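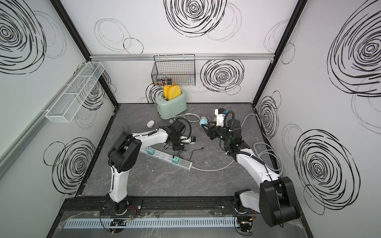

Subject: Re: [kitchen-bits] Extension leads on the worktop, yes or no?

Brodie Henare wrote:

> Hi all, new-ish here, been lurking since February. We've got one double
> socket in the whole kitchen and it's behind the fridge, so everything
> on the worktop runs off one of those white multi-way strips. Toaster,
> kettle, radio, two phone chargers and my partner's travel adapter,
> which seems to live there now. It's a right old bird's nest. Every time
> I make toast I have to move three cables first.
>
> Is there a tidy way of doing this that doesn't mean having the
> electrician in? He quoted us 717 for two new doubles and making good
> the tiles, and we haven't got it this year.
>
> Also, is it all right having the toaster on a strip at all? My dad says
> no, my sister says it's fine.
>
> Brodie

Hi Brodie, and welcome! You've picked the one subject this list can argue over until bedtime, so put the kettle on (from the wall, please, see below).

Your dad and your sister are both a bit right, I'd say. A toaster by itself on a decent fused strip has never given me any bother. Toaster and kettle going together is where I'd stop. Add up the watts on the labels underneath and compare that with what it says on the back of the strip. Ours were way over when I finally did it, and we'd been having tea and toast like that for years, which gave me a bit of a turn. So the kettle got the wall socket and everything else shares the strip. If yours has to be behind the fridge then maybe swap them about, fridge flex permitting, but please don't go plugging one strip into another to get the reach. And if a plug ever feels hot, stop using it and get somebody to look.

Now the tidying, which I love and could go on about all day. What worked in our kitchen (tiny, galley, 1,914 arguments about whose mug that is):

Get the strip off the worktop if you can. Mine has keyhole slots on the back and hangs on two screws under the wall cupboard, well away from the sink and hob. If you're renting and can't drill, push it right along the back wall, lying straight. Once it goes diagonal you've lost the whole worktop, I don't know why but you have!

Toaster at the back, but pull it forward when you're using it so it isn't toasting the underside of the cupboard. Its flex should go off to one side and stay there. I used those little stick-on clips from Gitard, 16 to a bag, and they've stayed put on tiles. They did not stay put on painted wall, they took a lump of paint with them, so be warned.

The spare length on the strip's own cable is the awkward bit. Don't wind it up tight, it can get warm like that when there's a heavy load on. I let mine run in one big lazy loop down the side of the bread bin where it doesn't show.

Phone chargers: out. I was strict about this and there was sulking. The thin black ones get everywhere, they go through the butter, they end up under the chopping board. Ours are now in a wire basket hung on the wall rail, along with the adapters and all the odd plugs that nobody will own up to. I did try one of those soft Skinwood pouches first but you can't see what's in it, so everybody just bought another cable. Wire is much better, you can see the lot.

Oh, and coloured plugs, or a dab of nail varnish on each. I did our toaster one green to go with the toaster (it was a wedding present from the Branness cousins and I'm soppy about it) and I've not pulled out the wrong plug since. Well, once, and that was the freezer, and we ate a great many fish fingers that week.

If you do get the sockets put in later, ask for them a bit higher than you think you need. Ours sit exactly where the toaster goes.

Does anyone still have the link to the Dreßler rails somebody posted ages ago? I want a second one for over the bread bin and I can't find it in the archive.

Maureen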